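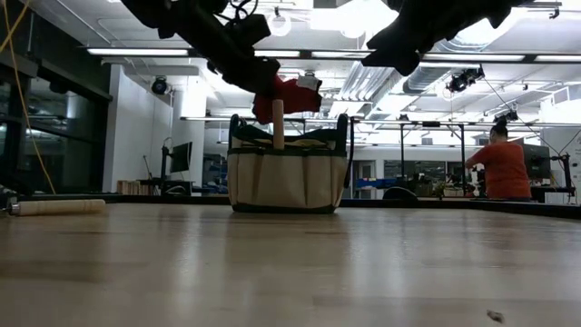 **How long should a household keep its receipts?**
Keep anything tied to a warranty until the warranty runs out, and anything tied to tax for as long as the tax office in your area asks. Most of the rest can go once it has been checked against the bank statement.

## Session 3: Paper records at home

Notes by Ngân Doãn, for the evening course in household bookkeeping. Bring last month's statement and a highlighter.

### Sorting

Start with one pile and split it by date, newest on top. Sorting by shop looks tidy but makes matching slow, as the statement runs by date as well. Thermal paper fades, so photocopy any receipt you expect to need later - a fridge, a mattress, a set of tyres.

Write the purpose on the back in pencil. "Metlow, 74 dollars" means little a year on. "Metlow, 74 dollars, gutter brackets" can be put in the right column without guessing.
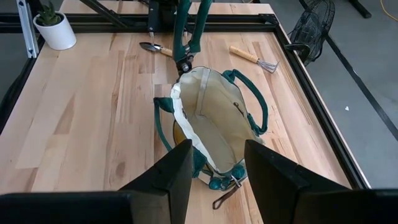
Once the pile is in date order, tick each receipt against its line on the statement. Mark lines that have no receipt with a small circle. Don't chase them yet. Finish the page first, then go back.

### Daily and yearly costs

To compare a small regular cost with a large single one, bring both to the same period. Multiply a daily cost by 365, or divide a yearly bill by 365. A household insurance bill of around 2,000 dollars comes to a bit under $5.50 a day. Use the same method for power, rates and car registration.

Bills that arrive quarterly should be entered in the month they are paid. If you prefer to spread them, do it for every quarterly bill, and note it at the front of the book.
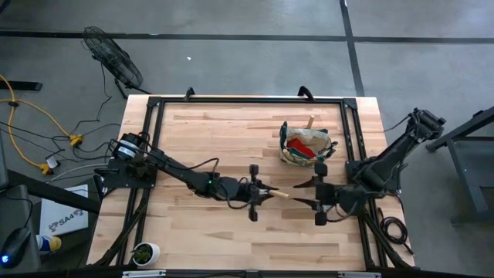 The same goes for refunds. Enter a refund as a negative amount in the category of the original purchase, never as income. A refund in July for something bought in an earlier month stays in July, with a pencil note beside the first entry.

### Before next session

- Complete one full month, including circled lines.
- Work out the daily cost of two yearly bills.
- Read the Virklow worksheet on shared expenses, first page only.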